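Progress Report to the Brelline Fund
Project: Tiden two-arm kitchen cell, Sokotitz
Reporting date: Oct 1, 2019
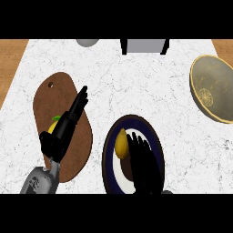
Work in this period concerned the setup and upkeep of the simulated cell, in line with the maintenance plan agreed in March. Tibor Sárközi remains responsible for the arm models and both hands.

The finger joint limits on the right hand were found to differ from those on the left. They have been corrected, and both hands now load from one shared settings file. The wrist offsets were reset at the same time. A check of 100 resets was then completed, with 15 faults logged – all in the left wrist. The cause has been traced to an outdated collision shape, and a replacement is under test.

Igwe has supplied the revised contact settings for fruit and tableware. These will be installed once the wrist repair is accepted. The next check will cover 500 resets, and its log will be attached to the following report.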